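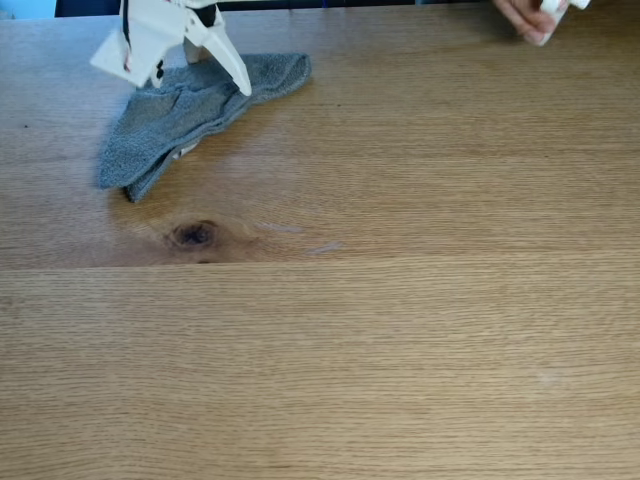
Endano wrote under the last checklist that a hand towel left in a heap should be marked as a fail straight away, no second look. The wording has been changed a little since then. A heaped towel is now a "correct on the spot" item, and it only becomes a fail if it is still in a heap at the second walk-through.

TOWELS AND WOOD SURFACES
Herkska guest house, ground floor
Inspection date: Jul 6, 2024
Second walk-through: same afternoon

Part A. Hand towels and washcloths

A1. Each towel picked up and opened out fully before it is judged.
Pass. Do this over the table, away from anything that can tip. Hold it by a corner and give it one shake.

A2. Terry loops checked on both faces for pulls and thin spots.
Pass with comment. Two towels from the Wumuvano order have pulled loops near the hem. Trim them level with small scissors. Do not tug.

A3. Edge binding sewn down all the way around.
Pass.

A4. Care label present and readable.
Fail on one. The label has washed blank. Put it with the cleaning rags.

A5. Smell.
Pass. If a towel smells sour after washing it gets one more wash without softener. If it still smells, pull it from use.

A6. Count against the linen sheet.
Sheet says 200, shelf and rooms together came to 194. March was short as well. Check the dryer drum and the bottom of the cart before ordering more.

A7. Folding.
Fold in half the long way, then in half again, then in thirds. Open edges go to the back of the shelf. Several stacks had the edges facing out and were turned. 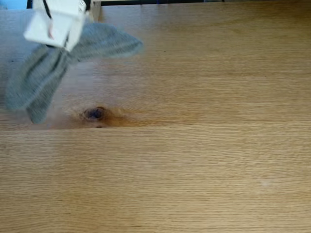
A8. Stack height.
No more than what fits under the shelf without pressing. The left-hand stack in the linen closet was too tall and was split in two.

Part B. Wood tabletops

B1. Surface clear of damp cloth.
Nothing damp stays on bare wood, including for a few minutes while somebody makes a bed. Use the rail or the cart. Pass on the first walk-through, pass on the second.

B2. Seams between planks.
Run a fingernail along each seam. Crumbs come out with a dry brush. One table by the window has a seam that catches the nail at one end. Reported, no work needed yet.

B3. Knots.
Press lightly. A knot should not move or feel rough. Pass. Do not fill or sand knots during an inspection, just write down which table.

B4. White rings and dark marks.
Fail on one table, a faint ring near the corner. Kovács oil was put on and left overnight the last time and that took most of it off. Same again.

B5. Wiping direction.
With the grain, with a cloth that has been wrung out well, then a dry one right after.

B6. Legs and wobble.
Pass on all 4 tables after one foot was tightened.

COMMENTS FROM THE FLOOR

The linen sheet has no line for towels that are in the wash. Please add one, otherwise A6 will be off every time.

The scissors for A2 are missing from the cart again. Nail scissors from the first aid box were used and put back.

Can A7 say which shelf? There are two now, and the lower one is deeper, so thirds leaves a gap at the back.

Reply: A7 is for the upper shelf. For the lower one, stop after the second fold.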